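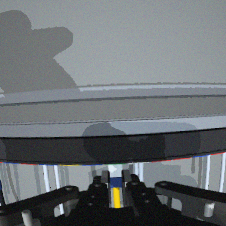

Workshop Notes / Dyes & Fibers

Search the notebook
3 min read

June, 7:40 am. Opened the second madder vat and I'm so pleased with it. The Tapsell wool came out a proper brick red, much deeper than last time, and the color is even right through to the middle of the skein. I had 230 grams of dry fiber in there with 128 grams of ground root, and I left it overnight with the lid on.

Changes from the last batch: rainwater from the barrel instead of tap, chalk stirred in before the root, and I kept the heat down. The thermometer never went past 122 F. Last time I let it climb while I was fussing with the mordant pot and got that dull brown on everything (those skeins are still in the bin under the sink if anyone wants to overdye them with indigo – please do!).

The Ballotau linen is another story. Pale salmon, patchy near the ties. I think the scour was too short. Plan is to scour again with soda ash for two hours, then tannin, then alum, and put it in the leftover bath. There is plenty of color left in there, I dipped a scrap of silk after breakfast and it took a lovely coral in ten minutes.
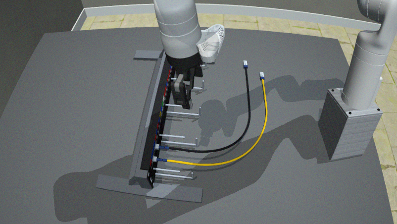 The table, with the rack left of center.

Weld next. The Rukport seed has done really well along the south fence and the tallest plants are just starting to flower, so I want to cut in the next week or so and use half fresh, half dried. Would love to see the two side by side on the same wool.

Ties: go looser. Figure-eight with cotton string, four per skein. The tight ones left white rings again.

11:15 am. Rinsed the wool three times, third rinse nearly clear. Hung in the shade. One skein has a faint orange streak, probably sat against the root bag. I like it, keeping it for the Pumimby sample blanket.

To order: alum, more chalk, pH strips. Label the silk scrap before it wanders off – vat 2, first exhaust, ten minutes.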